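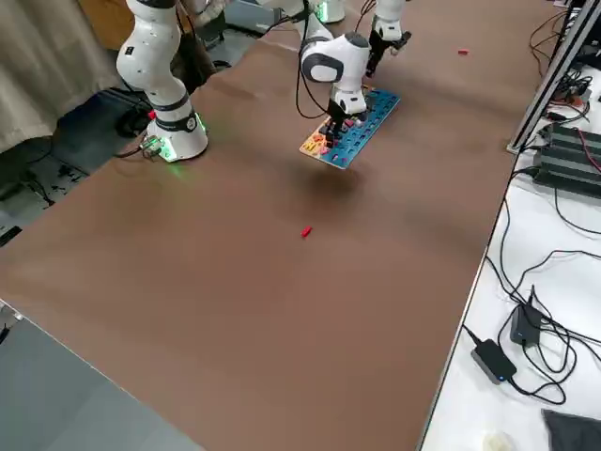

Gronari Learning Materials
Product Review Group

Minutes of the meeting held on 2025-12-12, Large Workroom

Present: Gudrun Magnusson (Chair), Octavio Gaete (Product Development), the Head of Purchasing, the Customer Service Lead, the Warehouse Supervisor
Minutes taken by: Office Manager
Apologies: the Catalog Editor

1. Minutes of the previous meeting

The minutes were accepted with one correction. Under item 4, "peg trays" should read "peg bags". The Office Manager will amend the filed copy.

2. Matters arising

2.1 The revised instruction leaflet for the counting rods has gone to the printer. No proof has been received.

2.2 The Warehouse Supervisor confirmed that returned sets are now opened and checked before they go back on the shelf. Sets with missing parts are held separately and used for spares.

2.3 The matter of the lacing cards was carried over again. Mr. Gaete asked that it either be given a date or be closed. The Chair agreed to settle this before the next meeting.

3. Stetadeo pegboard

3.1 Mr. Gaete reported on the blue board and its small pegs. The main question was whether the holes should be made slightly wider. Teachers who used the trial sets were divided. Those working with younger children asked for an easier fit, while those using the board for pattern work wanted the pegs to stay put when the board is lifted or passed across a table.

3.2 The group discussed the board being held at a tilt with pegs in it. Mr. Gaete considered that a firm fit should be kept, as children rarely leave a board flat for long. The Customer Service Lead accepted this but noted that a tight peg is the most frequent complaint from parents – more frequent than lost pegs.

3.3 It was agreed to leave the hole size unchanged and to ask Lucero for a quotation on a peg with a slightly tapered end. The Head of Purchasing reminded the group that Lucero will not quote on a run of fewer than 1000 pegs of each color.

3.4 Colors. The red peg is to remain in the range. The pink was questioned by the Head of Purchasing, who felt it was too close to the red under warm lighting. The Chair did not share this view. After discussion the pink was kept for the present, and Mr. Gaete will compare the two under the lamps in the front office and report back.

3.5 Label. The orange and yellow label at the corner of the board was discussed at some length. The Customer Service Lead asked whether it might be moved to the packaging. Mr. Gaete replied that schools often discard the packaging on the first day and then have no means of knowing what to reorder. The Chair asked for a smaller label to be mocked up by Tendberg in the same two colors. The position of the label will be decided when the mock-up has been seen.

3.6 First order. The group approved a first order of 200 boards, subject to the label being settled. Ms. Magnusson asked that the order not be placed in part.

4. Loose pegs and table surfaces

4.1 The Warehouse Supervisor raised the matter of pegs left on tables and floors after sorting. Small pegs are easily missed, and red ones in particular have been found in the wrong bags. It was noted that they show up well on the brown table covering and poorly on the dark floor.

4.2 Agreed: sorting and checking of pegs will take place on the brown surface only. The white side table will be kept for finished bags and paperwork.

4.3 The tabletop and the floor below it are to be checked at the end of every sorting session. Pegs picked up from the floor are to be washed before they are bagged.

4.4 The Head of Purchasing asked whether a raised edge could be fitted around the table to stop pegs from rolling off. Mr. Gaete thought this would get in the way of anyone working with their forearms on the table. A shallow tray was suggested instead. The Warehouse Supervisor will try 2 sizes and state a preference.

5. Spare peg bags

5.1 Customers may at present order spare pegs only in mixed colors. The Customer Service Lead proposed single-color bags, citing repeated requests from schools that use the board for graphing.

5.2 The proposal was supported in principle. The Warehouse Supervisor asked that no change be made until the spring stock count is complete. Deferred to April.

6. Any other business

6.1 The beige curtain in the workroom is due for cleaning. The Office Manager will arrange this.

6.2 The Chair thanked the Warehouse Supervisor for covering the delivery desk during the recent absence.

7. Actions

Mr. Gaete – compare red and pink pegs under the front office lamps (3.4)
Mr. Gaete – obtain label mock-up from Tendberg (3.5)
Head of Purchasing – request quotation from Lucero for tapered pegs (3.3)
Warehouse Supervisor – try trays and report (4.4)
Office Manager – curtain; correction to previous minutes (6.1, 1)
Chair – decision on lacing cards (2.3)

The date of the next meeting will be circulated by the Office Manager.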